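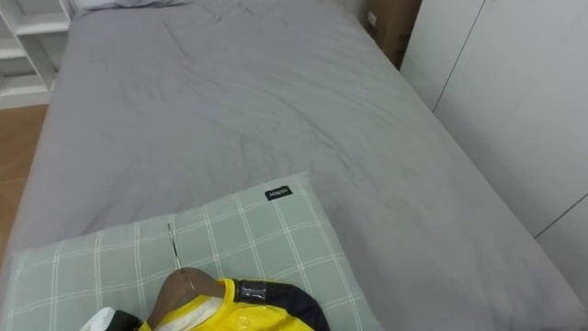 Notes for my talk, Thursday, the small hall in Sosside

Start slowly. Wait until people have a chair. Say good evening, say thank you to the Mellor housing association for the room and the tea. Say my name only if they ask, it is on the paper at the door.

Opening

My subject tonight is the bed as a work table. I mean the bed where you lay out your clothes before you put them away, or before you pack. Most of us in this building live in one or two rooms. We do not have a laundry room, and the kitchen table has food on it. So the bed is the biggest flat place we own, and it is also at a good height for the hands.

I will speak for half an hour, then questions. I brought one jacket, one hanger and one pillow, and I will use the folding table in front as my bed. Please imagine the rest.

Part one: make the bed first

When I came to this country I did the opposite for years. I put the clothes on top of the blanket, in the morning, with the bed still open. Then a sock went under the blanket and I found it in the night with my foot. (Pause here, somebody usually laughs.)

Now I do it this way. The blanket goes off, over a chair. The fitted sheet stays on. I pull it at the corners and pass my hand over it once. It does not need to be perfect. In the slide the gray sheet still has some soft creases, and for sorting clothes this is good enough. A plain sheet in one color is a big help, because you see everything that lies on it. My own sheet has small blue flowers and I have lost many buttons in those flowers.

If the mattress has no cover of its own, put an old towel where the clean clothes will lie. Change the sheet after the work and not before it. I repeat this two times because people forget it.

Part two: the pillow

Here I want to show something simple. Take one pillow and lay it across the lower part of the bed, on the side where you stand. It can be any pillow. The one on the slide has a green pillowcase with thin white lines, and the other pillow stays far away at the head.

Why I like a pillow there: a garment on a hanger does not lie well on a flat bed. The hook turns, the shoulders fall to one side. On a pillow the hanger sinks in a little and stays calm. You can close a zipper or brush a collar with two hands and the thing does not run away from you.

(Show with my pillow and my hanger. Do it one time with the table only, one time with the pillow. Turn so that the left side of the room can see also.)

A pillowcase with lines has one more use which I discovered by accident. The lines help me to lay sleeves straight. I fold a shirt and look at the line below, and if the shirt goes crooked I see it at once. It is a small thing, but I enjoy it.

Part three: shiny jackets

This is the part for which people wrote to me after the talk in July, so take more time here.

A jacket with a shiny surface, the raincoat type, does not like to be folded. After a winter in a drawer the folds stay in it like lines in paper. In our building there are 52 apartments, and I think in every one of them there is a rain jacket pushed into a bag behind a door. Mine was there also.

What I do with mine:

First I read the label inside. Every jacket is different and I am not an expert for all of them. If the label says no iron, then no iron, also not with a cloth between.

Then I wipe it with a soft damp cloth, starting from the collar and going down. The collar is where the skin touches, so it needs the most care, and if there is white or light trim there you will see the dirt quickly. For the dark parts I use a second cloth. On my jacket the dark color once left a gray mark on the light part, and it took me a whole evening to remove it.

Then it must dry fully, open, on the hanger, in the bathroom or near a window, but away from the heater. Only when it is dry may it come on the bed.

Then the hanger. I prefer one with a rounded, wide shoulder. Thin wire hangers make two small points in the shoulders, like horns. (Show the horns with fingers.) I paid 17 for a set at the Ponerex shop near the bus station, and they are still fine after many years. Somebody will ask if the cheaper ones from the market are also good. Answer: yes, if they are smooth. Pass your finger along the edge before you buy, because a rough place will catch the lining.

Last, lay the jacket on the pillow, hanger inside, the front up. Close the zipper halfway. Put the sleeves beside the body and do not cross them. Check the pockets now. I found in mine a tram ticket, a wet tissue and the key of a bicycle that I sold already.

Part four: packing or hanging

From the bed the clothes can go in two directions — into the closet or into the suitcase. Decide before you lift anything. When I did not decide, I carried each piece two times through the room.

For the closet: heavy pieces at one end, light pieces at the other end, all hooks looking the same way. Leave a hand of space between shiny jackets, because they can stick together when the room is warm.

For the suitcase: the jacket goes in last. Take the hanger out, lay the jacket open on top of everything and turn the sleeves in. In the first hotel it comes out first and hangs in the bathroom. For the trip to Traredine we were on the road for 1,624 kilometers, and my jacket arrived with only one fold, across the back, which went away during the night.

If somebody asks about vacuum bags: I use them for blankets only. Say it friendly, last time a lady had just bought ten of them.

Part five: how long it takes

People believe it is a big work. For a normal basket I need less than half an hour with the bed prepared. The longest time goes to things without a pair and things which need a button. For those I keep a small box at the foot of the bed, and the box goes away with the last shirt. If it stays out, it becomes a second basket.

My rule is that the bed must be a bed again before supper. It helps when you are tired and want to stop in the middle. I do not always manage it. There were nights when I moved the whole pile to the armchair, slept, and moved it back in the morning. You may tell this, people relax when they hear it.

(Check the clock. If it is later than twenty minutes to eight, skip the next part.)

Part six, if there is time: the list on the door

I have a sheet of paper inside the closet door. On it I write what I hung there for the season and what I gave away. The association's clothes exchange took in 517 pieces last spring, and almost all of them found a new owner. So please bring what you do not wear, clean and dry, with the zipper closed. Coats and jackets on a hanger if possible, the hanger comes back to you if you write your door number on it with a pen.

Questions

Possible questions and my short answers, so I do not search for words:

Can I do it on a sofa? Yes, but the back of the sofa is in the way of your arms. Stand at the end of it.

What about a bed against the wall? Work from the foot. Put the pillow near you and lay finished things toward the head.

My cat sleeps on the bed. Then close the door first.

Must I take off the big blanket also in summer? If it is thin and flat it can stay.

At the end

Thank them. Say that the tea is in the corridor and that the chairs must go back along the wall. Take my own pillow home this time.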